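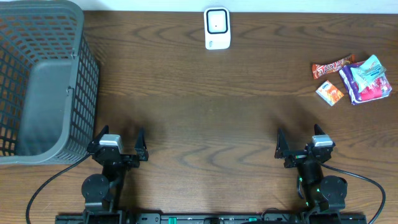 Figure 1. Two-arm bench station with basket and packaged snack items.

Unit 3: Planning and Budgeting for a Bench Station

Prepared by Esmaeil Esfahani for the Fendwood equipment planning course. Revised in June.

The purchase price of the arms is the figure most students write down first. For a station of the type in Figure 1, the arms and their base should be entered on one line and everything else on separate lines: grippers, cabling, spare fingers, table, computer, and the goods to be handled. Small consumables such as wrapped snacks belong in the operating budget. Wrappers crease with handling, and replacements should be planned for from the first month.

The worked budget for this unit has a ceiling of $4000. Students should reserve 12 percent for spares and repairs before requesting any quotations. In the Lonholm plan, discussed in class, roughly 70 percent of the total went to the arms, and no funds remained for a second set of grippers.

Space must also be costed. Measure the full reach of both arms, then allow room for the cables at each side and for any container kept on the table – a large basket takes up more working area than a floor plan suggests.

Assignment: submit a one-page budget with quotations from at least two suppliers. State delivery times and warranty terms for each. Late quotations may be added with the approval of Kamran Salehi.

Reading for the next unit: the Gustano maintenance schedule, first section only.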